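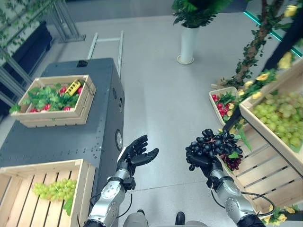

Dark grapes at a small produce display.

Unit 4: Shrink and Spoilage in Small Produce Shops
Retail Operations, handout for March
Instructor: Milagros Bañez

Shrink is the gap between what a shop pays for and what it gets to sell. In dry goods most of it comes from theft, damage and bad counts. In fresh produce most of it is spoilage, and a good part of that can be traced to decisions made before the fruit reached the shelf.

Key terms

Known shrink: stock that was thrown out or marked down and written in the log.
Unknown shrink: stock that is missing with no record. Find it by comparing the log to the physical count.
Turn: how many times the average stock of an item sells through in a period.

Working out the rate

Shrink rate is the cost of lost stock divided by the cost of stock received in the same period. Use cost on both sides. Mixing cost and retail prices is the most common mistake in the homework.

Worked case: Ronden Market received grapes, berries and stone fruit costing $3214 in one month. The log shows $765 written off. Divide 765 by 3214 to get 0.238, or 23.8 percent. That is high for any category. The owner's first thought was to cut the order across the board, but the log showed that most of the loss was in berries bought ahead of a weekend and held too long. Grapes were a small part of it.

Cutting the whole order would have left gaps in the lines that were selling well. The fix was two smaller berry deliveries in place of one large one. The delivery charge went up, and you need to include that when you compare the two plans.

Handling and display

Grapes bruise at the stem end and drop from the bunch when they are handled often. Keep bunches whole where you can, and stack them shallow. Wash at home, not in the store — water left on the skin speeds up mold. 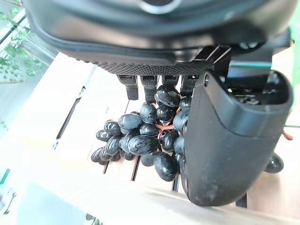 Rotation comes next. Older stock goes to the front and new stock goes behind it, every delivery, including the small ones. Staff tend to skip this step at busy times, so put it on the opening list, before 11 in the morning, and have someone initial it.

Keep apples and ripe bananas away from leafy greens. Both give off ethylene, a gas that makes the greens yellow sooner.

For next class

Read the Wiveron case in the course packet. The shop spends $2000 a month on produce. Decide whether a second cooler is worth buying and show your figures.

Jerome Dela Peña will take questions on the log sheets in the lab hour. Bring your own copy, filled in through the last line.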